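검색어를 입력하세요 검색

플리노우 (Plinow)

플리노우(Plinow)는 호캐틀리(Horkatley)가 개발하여 공급하는 가정용 양팔 정리 로봇이자, 이 로봇을 이용한 정기 임대 서비스의 이름이다. 거실과 침실의 쿠션, 베개, 담요처럼 형태가 쉽게 변하는 직물류를 집어 제자리에 놓는 작업을 주된 용도로 한다. 청소 기능은 없으며, 바닥 청소기나 식기 정리 장치와는 별개의 제품군으로 분류된다. 개인 구매는 받지 않고 임대 계약으로만 제공된다.

개요

플리노우는 바퀴가 달린 이동 받침, 높이 조절 기둥, 좌우 두 개의 팔, 머리 부분의 카메라로 구성된다. 각 팔의 끝에는 관절이 있는 다지(多指) 손이 달려 있다. 사용자는 설치 기사와 함께 집 안의 가구 위치를 등록하고, 가구마다 원하는 정돈 상태를 저장한다. 이후 로봇은 정해진 시각이나 사용자의 호출에 따라 등록된 상태를 기준으로 물건을 옮긴다.

제조사는 이 제품을 숙박 시설과 장기 임대 주택의 관리 업체에 먼저 공급했고, 일반 가정 대상의 서비스는 그 뒤에 시작했다. 초기 고객은 객실의 소파와 침대를 매번 같은 모양으로 정돈해야 하는 업체가 대부분이었다. 가정 고객의 비중은 그보다 작지만, 손이나 어깨의 움직임이 불편한 이용자의 신청이 꾸준히 들어오는 것으로 알려져 있다.

명칭

이름은 개발 초기에 쓰이던 내부 과제명을 그대로 옮긴 것이다. 한국어 표기는 설명서 초판에서 '플리노'로 적혔다가 개정판부터 '플리노우'로 통일되었다. 일부 대리점의 안내문에는 아직 이전 표기가 남아 있다. 관리용 소프트웨어는 케이케오(Cakeo)라는 별도의 이름으로 불리며, 앱 목록에서도 케이케오로 검색해야 나온다.

개발

호캐틀리의 기계 설계 책임자 게르트 브링크만은 처음에 흡착판 방식의 손을 검토했다. 흡착판은 상자나 판 모양의 물건에는 적합했으나 공기가 통하는 직물을 들지 못해 초기 시제품 이후 제외되었다. 두 번째 시제품은 두 갈래 집게를 사용했다. 이 방식은 쿠션을 들 수는 있었지만 한 점에 힘이 몰려 천이 늘어나는 문제가 있었고, 얇은 담요의 가장자리를 찾는 데에도 시간이 오래 걸렸다.

세 번째 시제품부터 현재와 같은 관절식 손이 채택되었다. 제어 부문은 핀 마이네케가 맡았다. 마이네케의 팀은 한 손으로 물건을 들어 옮기는 동작보다 두 손으로 양쪽 모서리를 잡아 세우는 동작을 기본으로 삼았다. 쿠션의 중심이 아래로 처져도 위쪽 두 점의 위치를 알면 전체 자세를 추정하기 쉽다는 판단에 따른 것이다. 이 방식은 이후 베개와 접은 담요에도 적용되었다.

손의 부품은 디마쿨랑안(Dimaculangan)이 공급한다. 공급 계약에는 손가락 관절의 교체 부품이 포함되어 있으며, 손 전체를 바꾸지 않고 손가락 하나만 교체할 수 있다. 초기 생산분에서는 관절 덮개가 헐거워지는 사례가 보고되어 덮개의 고정 방식이 한 차례 변경되었다.

구성과 작동

작업은 대체로 탐색, 파지, 이동, 배치, 확인의 순서로 진행된다. 탐색 단계에서 로봇은 등록된 가구 앞에 멈추어 현재 상태를 저장된 상태와 비교한다. 파지 단계에서는 직물의 모서리로 판단되는 두 점을 고르고, 두 손을 동시에 접근시킨다. 손가락이 천을 접어 쥔 뒤에는 들어 올리기 전에 짧게 당겨 미끄러짐이 있는지 확인한다. 미끄러짐이 감지되면 손을 풀고 다른 점을 고른다.

소파에서는 좌판의 앞쪽에서 쿠션을 잡은 다음 등받이 쪽으로 옮기는 동작이 기본값이다. 쿠션은 세운 상태로 이동하며, 놓기 직전에 아랫면이 좌판에 닿았는지를 손목의 힘 감지값으로 판단한다. 닿았다고 판단되면 손을 천천히 벌리고, 필요한 경우 손등으로 가볍게 밀어 기대게 한다.

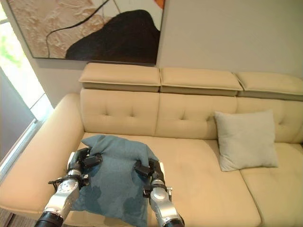

등받이에 단추 장식이나 깊은 주름이 있는 소파는 평평한 소파보다 등록에 시간이 더 걸린다. 표면의 요철 때문에 쿠션이 기대는 각도가 매번 조금씩 달라지기 때문이다. 설치 기사는 이런 가구에 대해 허용 각도를 넓게 잡도록 안내받는다. 허용 각도를 좁게 설정하면 로봇이 이미 정돈된 쿠션을 다시 집는 일이 반복될 수 있다. 머리 받침의 높이를 조절할 수 있는 소파는 받침을 올린 상태와 내린 상태를 따로 저장하도록 되어 있다.

한 번에 들 수 있는 쿠션의 크기는 한 변 70센티미터까지이다. 그보다 큰 바닥용 방석이나 긴 베개는 목록에 등록할 수 없고, 사용자가 등록을 시도하면 케이케오에 경고가 표시된다. 속이 흩어지는 충전재를 쓴 쿠션은 크기가 기준 안에 있더라도 권장되지 않는다. 들어 올리는 동안 내용물이 한쪽으로 쏠려 배치 단계에서 자세를 잡지 못하는 경우가 있다.

케이케오

케이케오는 휴대전화와 태블릿에서 사용하는 관리 앱이다. 가구 등록, 작업 시각 설정, 작업 기록 열람, 원격 정지 기능을 제공한다. 가구 하나에 여러 개의 정돈 상태를 저장할 수 있으며, 최대 저장 수는 집 전체를 합쳐 40개이다. 숙박 업체용 계정은 객실별로 묶음을 만들어 같은 정돈 상태를 복사할 수 있으나, 가정용 계정에는 이 기능이 없다.

작업 기록에는 로봇이 집은 물건과 놓은 위치, 다시 시도한 횟수가 남는다. 카메라 영상은 기본 설정에서 기기 안에만 저장되고, 사용자가 고장 신고에 첨부할 때에만 외부로 전송된다. 신고용 영상의 보관 기간은 계약서에 따로 적혀 있다.

앱의 한국어판은 영어판보다 늦게 나왔다. 초기 한국어판에서는 '등받이'와 '뒷면'이 같은 단어로 번역되어 쿠션의 방향을 지정할 때 혼동이 생겼고, 다음 판에서 수정되었다. 음성 호출 기능은 영어와 독일어만 지원한다.

임대와 유지 관리

서비스는 기본형과 관리형으로 나뉜다. 기본형에는 설치, 최초 등록, 소모품 교체가 포함되며 가구 배치가 바뀌었을 때의 재등록은 사용자가 직접 한다. 관리형에서는 재등록을 위한 방문이 추가된다. 두 계약 모두 최소 이용 기간이 있고, 기간 안에 이사하는 경우 새 집에서의 설치는 유료로 처리된다.

손가락 끝의 덮개는 소모품이다. 제조사는 작업 300회마다 덮개의 상태를 점검하도록 권하며, 점검 시기는 앱에서 알려 준다. 덮개가 닳으면 미끄러운 천에서 재시도가 늘어나는 경향이 있다. 교체에는 공구가 필요하지 않지만, 교체 후에는 앱에서 손 영점 조정을 한 번 실행해야 한다.

서비스 부문은 넬레 페테르젠이 담당한다. 페테르젠은 업계 간담회에서 방문 요청의 상당수가 고장이 아니라 가구 이동에 따른 등록 불일치라고 밝힌 바 있다. 소파를 조금 당겨 놓은 정도는 로봇이 스스로 보정하지만, 방향을 돌리거나 다른 벽으로 옮긴 경우에는 다시 등록해야 한다.

안전

두 팔은 사람이나 반려동물이 작업 범위에 들어왔다고 판단되면 멈춘다. 정지 상태에서 손은 쥔 물건을 놓지 않도록 설정되어 있으나, 원격 정지나 본체의 정지 단추를 사용했을 때에는 손가락의 힘이 서서히 풀린다. 소파나 침대에 사람이 누워 있는 동안에는 해당 가구에 대한 작업이 시작되지 않는다.

젖은 직물의 취급은 보증 범위에 들어가지 않는다. 물기를 머금은 쿠션은 예상보다 무거워 팔의 힘 제한에 걸릴 수 있고, 손가락 관절로 물이 스며들 우려도 있다. 설명서는 세탁한 덮개를 완전히 말린 뒤 씌우도록 적고 있다.

평가

객실 관리 업체를 운영하는 이드리수 콰르테이는 시범 도입 후 작성한 보고서에서 정돈 결과가 일정하다는 점을 장점으로 꼽았다. 반면 속도에 대해서는 부정적으로 평가했다. 소파 하나를 정돈하는 데 3분이 걸렸고, 숙련된 직원이 같은 일을 하는 시간보다 길었다는 것이다. 보고서는 직원이 욕실과 주방을 맡는 동안 로봇이 거실을 처리하는 식의 병행 사용을 권했다.

가정용 제품을 다루는 평론가 브리타 콜하제는 7월에 발표한 사용기에서 손의 동작을 높이 평가했다. 뜨개 담요를 여러 차례 옮기는 동안 올이 걸리지 않았고, 쿠션의 모서리를 쥔 자국도 오래 남지 않았다고 적었다. 단점으로는 받침의 폭을 들었다. 탁자와 소파 사이가 좁은 거실에서는 로봇이 정면에 서지 못해 가장자리 쪽 쿠션만 정돈하고 작업을 끝냈다. 콜하제는 또한 같은 색의 쿠션 두 개를 겹쳐 놓으면 하나로 인식하는 경우가 있다고 지적했다. 호캐틀리는 이 문제를 알려진 제한 사항 목록에 올렸으며, 수정 시기는 밝히지 않았다.

가격에 대한 평가는 이용자 유형에 따라 갈린다. 업체 고객은 여러 대를 묶어 계약할 때의 할인을 적용받지만, 가정 고객은 한 대를 단독으로 계약하므로 월 이용료가 더 높다. 콜하제의 사용기는 정돈 기능만으로는 일반 가정에 권하기 어렵고, 허리를 굽히거나 팔을 뻗는 일이 힘든 이용자에게는 검토할 만하다고 적었다.

알려진 제한 사항

- 술이 길게 달린 쿠션은 술을 모서리로 잘못 인식할 수 있다.
- 가죽이나 인조가죽 쿠션은 재시도 횟수가 많다.
- 직사광선이 강하게 드는 창가에서는 탐색 단계가 길어질 수 있다.
- 접이식 소파 침대는 펼친 상태와 접은 상태를 서로 다른 가구로 등록해야 한다.
- 문턱이 있는 방 사이의 이동은 지원하지 않는다.

같이 보기

케이케오
호캐틀리
양팔 로봇
직물 파지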